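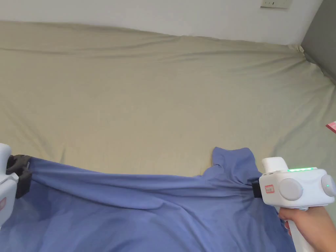

Opinion > Automation at Home > Standards and Practice

Last updated: December

I have been folding laundry for other people, one way or another, for most of my working life, first in the back of a hotel in Clultdale and later as the person who writes the instructions for how it gets done. So when the draft guidelines for teaching household robots to handle clothing landed in my inbox, all 9 chapters of them, I made a big pot of coffee and read the whole thing, and I want to say first that the people who wrote it clearly care (the section on privacy in bedrooms is lovely, and I hope every company copies it word for word).

My trouble is with chapter four. It says a demonstration of folding should be recorded on a flat, smooth, plain surface, with the garment laid out square before anyone touches it. I understand the wish! Clean recordings are easier to check and easier to compare. But I don't know many homes where the shirts get folded on a smooth surface. They get folded on the bed, on a sheet that has ripples in it, with something small and pink left lying near the edge, and the shirt gets picked up however it happens to be lying. If a person with a gripper in each hand is pulling a blue shirt tight across a rumpled bed, I would call that good practice, and under the draft it would be marked as a fault.

Inès Huet, who trained me and a good many others at Larnia, used to crumple every towel before she handed it to a new hire. She wanted to see where your hands went first. Mine went to the middle, and she sent me back to the pile. I think a rule for demonstrations ought to ask the same thing she did: take hold of two ends you can name, bring the cloth tight between them before you try to fold, and don't let go of one end while you're thinking about the other.

The draft does ask for 700 demonstrations per type of garment, and I have no quarrel with the number, though I'd like to see it spread across different homes. The pilot in Mabaso collected 1,251 of them, and by its own report they came from 7 households. That's a lot of shirts and very few beds. I would trade half of them for some bunk beds, a sofa with a blanket on it, and a kitchen counter or two.

I'd also ask for a plain word about tired hands. Holding any tool by its handle for an hour wears on you, and people who are worn out start cutting corners, tugging where they should lift. The Clalleo handbook for hotel staff has had a rest rule for years, and it could be borrowed nearly as it stands.

Comments on the draft are open until the end of the month. Mine are already in, and they run longer than this column, as my editor will be relieved to hear.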